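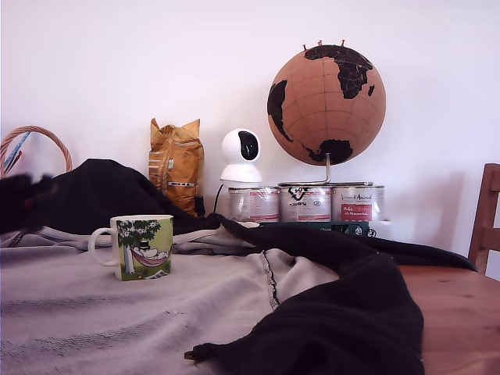
Reset discipline for cloth tasks

Print | E-mail

Shiuli Biswas asked me on Wednesday why our folding numbers dropped when nothing in the policy had changed. The answer was in the reset procedure, and I have been rewriting ours since. These are my notes. They apply to tabletop manipulation of fabric in ordinary rooms, with ordinary clutter, and probably to nothing else.

A rigid object has a start pose you can write down. A mug is upright or it isn't, and its handle points somewhere. Cloth has no pose in that sense. Two operators given the instruction "crumple the cloth and drop it on the table" will produce two different tasks, and one operator will produce a different task after lunch. Our old procedure said exactly that sentence and stopped there. The success rate over 100 trials was 97 on a day when one person did the resets, and the person was, without meaning to, dropping the cloth nearly flat every time.

The current rule has two parts. First, the cloth is picked up at a corner drawn from a list, lifted clear of the table and released. It is not touched again. No smoothing, no pulling a sleeve out, no "fixing" a start state that looks unfair. Second, if the cloth lands so that part of it hangs over the edge, the trial stands. Overhang is a start state like any other. The only exception is cloth that falls off the table completely, which gets one re-drop and a note in the log.

Clutter

Chia-jung Ng would like all trials run on a bare table. I disagree, but her argument is a good one: every extra item is another variable, and a comparison between two policies is only as clean as the setup. My position is that a bare table measures a bare table. People have blankets, mugs and snack bags on their tables, and dark fabric on top of light fabric is a different segmentation problem from dark fabric on wood.

The compromise we settled on is to split the items into two classes.

Fixed items stay put for the whole session. They sit toward the back, out of the working area, and their positions are taped. Anything stacked counts as one fixed item, and a stack that shifts ends the session until it has been put back on its marks. Anything that could roll has to be on a stand.

Live items are inside the working area and are allowed to be disturbed. A mug is the usual one. It is empty, always. A live item that is nudged is logged as contact. A live item that is tipped is logged as a failure, even when the fold itself is perfect. This was the change that people objected to most, and I would keep it if I had to drop all the others. A robot that folds a sweater and knocks over a drink has not done the job.

Speed

We cap free motion and cap it again, lower, within 30 cm of a live item. The temptation is to raise the second cap, as most of a trial is spent there. Please don't do it between sessions without a new version number. Horobets published a comparison internally last May in which the two arms of the study had different caps, and it took Shiuli the better part of a week to find that out from the logs.

There is also a perception reason. If the wrist view is smeared during the approach, the grasp point is being picked from a bad frame. Our rule is a short dwell before the final grasp decision. It costs time on every trial and I consider it paid for.

Cameras

Any camera in the room that is not part of the rig gets written on the session sheet: where it is, whether it is powered, and which way it faces. This is partly a consent question for whoever walks through, and partly a technical one. A pan-and-tilt unit that moves during a trial is a moving object in the background, and it should be parked before you start.

What goes in the log

Policy version, cap version, operator initials, corner drawn, list of fixed items, list of live items, contact yes/no, tip yes/no, outcome. Free text at the end is optional. Outcome is decided by somebody other than the operator, from the recording, with the policy version hidden. We do this in blocks of 25, mainly so that the grader gets a break.

Nandach uses a five-point scale for fold quality. We tried it and could not get two graders to agree in the middle of the range, so ours is pass or fail against a printed outline — crude, but repeatable.

Open items: I still have no good rule for a cloth tangled with a second cloth. At present the trial counts only the named cloth, and dragging the other one is logged as contact. Chia-jung thinks it should be a failure past some distance. She is drafting a number, and I will update the procedure when I have seen it.

Print | E-mail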